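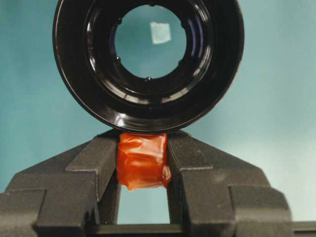 Last changed: Oct 12, 2022

Home | Browse | Ask | Members | Log in

Filed under: Optics & Lenses > Cleaning and repair

Is a glossy black lens housing worth paying extra for?

Svenja Lüthi

I have a ring-shaped lens housing like the one at the top, black and shiny, with the walls stepping down to the glass in the middle. A shop called Tullovley wants 173 dollars for a "matte interior treatment" on it. Their pitch is that the shiny steps bounce light around and wash out the picture. I do see bright arcs on the inside walls when a light is near, and a bit of blue-violet on one side. But every shiny black thing does that. Is this a real problem or is it a way to sell me paint?

Also, there are small rounded bumps around the opening. I took them for tabs that hold the glass in. The shop says they have to come off for the treatment and I don't love that idea.

Share (6)

Angus Semple

I'd keep the money. Reflections on the inside wall can matter, but you are looking at it from the outside with a lamp next to you. What counts is what reaches the other end. Put a dark card behind a bright window, take a picture with the lens, and look at the dark part. If it looks dark, you are done. If it looks gray and milky, then try a cheap hood first and take the same picture again.

I paid for one of these jobs in January, from Okabe, and ran the same test before and after. I could not tell the two pictures apart, and I was trying to, having paid for it.

On the bumps - ask them to tell you what they are before they touch them. Could be tabs, could be screw heads, and you can't be sure from a photo. If the shop can't say, I would not hand it over. Glass that goes back in slightly tilted is a worse problem than a shiny wall.

Comments (4)

Bradley Kettle

just use a black marker on the inside, same thing

Comments (2)

Mechthild Eberhard

Please don't use a marker. A lot of marker ink dries shiny, so you end up where you started, and it can creep onto the glass.

I am a little less sure than Angus that it never helps. If you shoot toward lamps a lot, a flat black wall near the glass can make a difference. But 173 dollars should come with sample pictures from a housing like yours, same lamp, same spot, with and without. I asked Tullovley for that once and got a brochure.

Share (0)

Tags: lens housing, reflections, glare, repair quotes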